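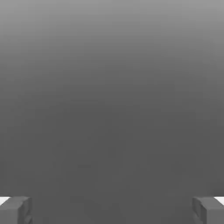

Slide 1. Title: Reading Moisture in Wood Floors Before They Go Down

Speaker: Mirela Vieira. Slot includes questions. Handout is the two-page table of corrections, at the door.

Wait for the doors to close. Introduce self, then Ingvild Backlund, who ran the site readings and will take questions on the meters.

Scope: solid strip flooring over plywood subfloor, heated buildings, interior work only. Engineered flooring gets one slide near the end. Concrete is a separate talk and I will not take questions on calcium chloride tests.

Slide 2. Terms

Moisture content (MC) is the weight of water in the wood divided by the oven-dry weight of the wood, as a percent. Divided by dry weight, so green lumber can read over 100 percent. Someone always asks.

Relative humidity (RH) is a property of the air. Equilibrium moisture content (EMC) links the two: the MC a piece of wood will settle at if air temperature and RH hold still long enough. At 70 degrees F and 40 percent RH, EMC is a little under 8 percent. Temperature matters much less than RH over the range people live in.

Fiber saturation is near 30 percent MC. Above that, wood does not change size. Everything we care about happens below it.

Slide 3. Why width moves

Wood shrinks across the grain and hardly at all along it. Tangential shrinkage (flat-sawn face) runs close to twice radial (quarter-sawn face) in most oaks.

Working formula on the slide: change in width = width x change in MC x coefficient.

Work the example out loud. Flat-sawn red oak, coefficient 0.00369 per percent MC. Board 5 inches wide, MC drops 4 points. 5 x 4 x 0.00369 = 0.074 inch. A bit over a sixteenth, at every joint, if every board is free to move on its own. Boards stuck together by finish will move as a panel and open one large gap in place of several small ones.

Repeat with the 2 1/4 inch strip: 0.033 inch. Pause here. Half the room sells wide plank.

Slide 4. The two meter types

Pin meters measure electrical resistance between two pins. Resistance falls as MC rises. Useful from 6 or 7 percent up to fiber saturation. Below 6 percent the resistance is so high that the reading is mostly a statement about the meter.

Pinless meters measure the response of an electric field to the wood under a sensor plate. They are fast, leave no holes, and depend on density. Set the species or the specific gravity first. They also read to a fixed depth, commonly 3/4 inch, so a 5/8 board on a plywood subfloor gives you an average of both.

Hold the board off the subfloor with an air gap when using pinless. Do not hold it in your hand with your fingers behind the sensor area.

Slide 5. Corrections

Species correction: apply the table supplied with the meter you own. Tables are not interchangeable between makers.

Temperature correction (pin meters): most are calibrated at 70 F. Cold wood reads low. The rule on the handout is one point of MC for each 20 degrees away from calibration, which is good enough in the flooring range. Add when the wood is colder, subtract when it is warmer. Measure the wood, since a truckload delivered in November can lag the room by a day or more.

Order of operations: temperature first, species second. It makes a small difference, but write down which you did.

Slide 6. The site study

Four houses under construction and one school gym annex, all supplied from the same yard, Duroswood. Readings by Ingvild Backlund and Emerson Fagundes. 3,327 readings in total, flooring and subfloor combined, both meter types. Raw sheets are available on request.

Oven-dry checks: 116 sections cut from boards that had already been read by meter, weighed, dried at 217 F until two weighings matched, weighed again. Lab work by Iolanda Dantas.

Limits of the study: one supplier, two species (red oak, hard maple), one climate. I would not carry the numbers to tropical species.

Slide 7. Result: meter against oven

Pin meters with both corrections applied stayed within one point of oven-dry for most sections between 7 and 11 percent. Outliers were nearly all in boards with surface wetting from storage.

Pinless meters had less scatter from repeat readings on the same spot and more scatter between boards. That is what density variation should look like. Read more boards and fewer spots per board.

Uncorrected pin readings from the unheated house were low by enough to pass a floor that should have waited. Point at the lower left cluster. Do not go into the regression unless asked.

Slide 8. Result: acclimation

Two houses stored the flooring in closed cartons, stacked solid. Two cross-stacked with spacers. After nine days the closed cartons had moved very little at the center of the stack. The outer boards had moved and the inner ones had not.

Calendar-based acclimation is therefore weak evidence. "It sat for a week" tells you where it sat. Record MC on delivery and MC on the day of nailing. If the two are equal and both are at the target, there was nothing to acclimate.

The building has to be at living conditions first. Flooring left in a wet house takes on water, as it should.

Slide 9. How many readings

Our minimum on a house job: flooring, one reading from each of at least 10 bundles, then more if the spread is over 2 points. Subfloor, one reading in each room and extra at exterior doors, bathrooms, and over crawl spaces.

Example on the slide is a 355 square foot living room with one exterior door. The average subfloor reading was fine. The strip along the door was 5 points higher. Averages hide this, so report the high reading alongside the mean.

Acceptance limits between flooring and subfloor: 4 points for strip under 3 inches, 2 points for 3 inches and wider. Follow the mill's number if it is tighter.

Slide 10. Records

Show the form. Fields: date, meter make and serial number, calibration check result, species setting, wood temperature, air temperature, RH, location, reading as displayed, reading as corrected.

Two fields people skip are wood temperature and reading as displayed. Without them a third party can't tell whether corrections were applied once, twice, or never. Silvana Portela reviewed a set of claim files for us and that was the most common gap.

Photographs of the meter display are fine as backup. They do not replace the form.

Slide 11. Engineered flooring, briefly

Pin readings in the wear layer are usable if the pins stay in the wear layer. Glue lines conduct and will raise the reading. Pinless readings are best treated as relative: compare boards with each other, and look for the odd one.

Slide 12. Questions

Expected: radiant heat (surface limit first, then the RH problem), wax paper against felt (no data from this study), insulated pins (yes, for reading at depth).

If short on time, drop slide 11 and keep slide 10.

Corrections to the handout go to Ingvild. Table 2, line 4 should read hard maple.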